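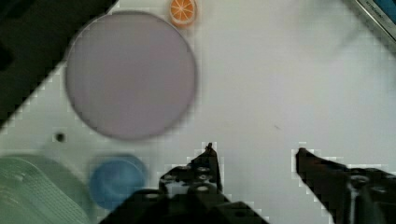

Six months with the Posinon gripper kit

2023-12-25

I bought the Posinon two-finger kit in June, and a few people have asked if I would buy it again. I said I would write it up once I had used it enough to have an opinion. The office is closed and the house is quiet, so I have time.

What you get for $385 is the gripper body, two black fingers, a wrist camera on a short bracket, one cable, a bag of screws and a power supply. The arm is not included. Mine is an older Oravec desktop arm that I got secondhand from Bakari Mrema, and I run everything from a Linux machine under the table. Posinon sells through Ultden in this country, and shipping took nine days.

Assembly

The printed guide is four pages and it skips a step. Before you fasten the fingers to the body you need to run the camera cable through the slot in the housing. If you follow the pages in order you will have both fingers on and then have to take one off again. The holes in the finger plates line up fine. The screws are ordinary and take a standard hex key, but the key in the bag was soft and I rounded it off on the first evening. Use your own.

I had to make an adapter plate for the Oravec wrist. Posinon lists the arm as supported, and the bolt circle does match, but the connector ends up pressed against the last joint. Three millimeters of spacer fixed it. Support told me a revised bracket was coming. I have not seen it on the site.

The fingers

They are long and come down to a narrow point, and they open wide. For picking up small flat things this is what you want. My test set is play food and plastic dishes, with a few cups and containers mixed in, all on a white table. A toy orange slice is a good test piece. It is thin, it slides if you push it, and you have to come down close to the table to get under the edges. The pointed tips do this better than the blunt pads on the Itico gripper I had before.

Flat plates are harder. With a disc that is wider than the opening you can only take it by the rim, and the tips are so narrow that it wants to turn in the grip. I put a strip of rubber tape on each tip, which helped. Posinon sells rubber sleeves as an extra. I have not tried them.

Rated life for the finger screws before retightening is not given anywhere. I checked mine after 600 grasps and 2 of them had worked loose. Thread locker took care of it.

The camera

This is the weak part. The view is good in the sense that both fingertips are in it, so you always know where the grip is in relation to the object. The mount is stiff and I have not had to recalibrate since the first week. The stream itself is heavily compressed at the default setting. You get blocks around dark edges, and small print on anything a short distance away turns to mush. You can raise the bit rate in the config file, but then the delay goes up, and for teleoperation I would take the blocks over the delay.

The fingers also take up a fair amount of the lower part of the view. If the thing you want is beside the gripper and not in front of it, you may only see part of it. I ended up adding a fixed camera over the table for that reason. If you plan to train a policy from the wrist view alone, spend a day looking at your own recordings first and see what is missing from them.

White tables are not ideal for the auto exposure either. Lock it. The setting is called "manual_gain" and it does exposure too, whatever the name says.

Software

The driver works. It gives you position, speed and a force limit, and it reports back the finger width. The force number has no units and the manual does not explain it. I leave it at 164, which holds a plastic cup without denting it. The Python package installs cleanly, and the sample scripts run, except the one for recording, which writes files with the wrong time stamps if your machine is not set to UTC. Lev Hladun posted a fix on the forum in the fall. It is a one-line change and I hope they merge it.

I did not pay for the cloud plan. The kit comes with a free month of it. I uploaded one session, looked at it in the browser, and went back to local files. If you have several people labeling data I can see the use of it. For one person at one table it is more steps.

Would I buy it again

Yes, at this price and for this kind of work. The hardware is solid and the fingers suit small objects. I would skip it if you need to lift anything heavy or if the camera image matters a lot to you. In that case buy the gripper without the camera, which Ultden will sell you if you write and ask, and put the savings toward a better one.

I still have the Itico and its pads if anyone local wants them. The left pad is worn but it closes straight. Send me an email.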